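Category: Clubs / Robotics

We use cookies to remember your settings. Accept | Manage

Fallell Robotics Club, April minutes

Present: Sutrisno Pasaribu (chair), Kamol Sitthichai (notes), 18 members.

1. Kong. Both arms and both hands are mounted at the table. Kamol wants the pickup task kept to the brown paper and the pink sticky note, inside the tape outline. Agreed.
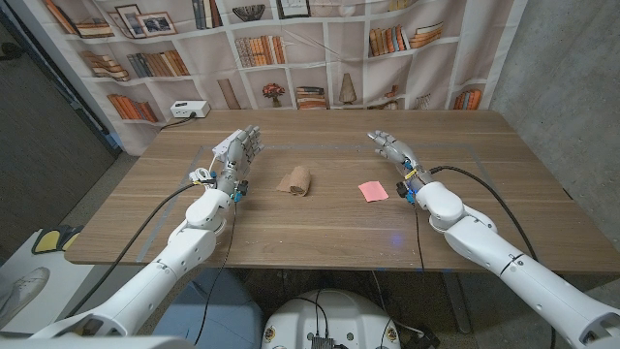
2 min read

2. Budget. $1155 left of the $2000 Stonum grant. Sutrisno will price spare cables.

3. Fliller meet. Entry form still needs a faculty signature. Kamol to ask.

4. Table sign-up moves to the shared sheet.

Closed 5:40 p.m.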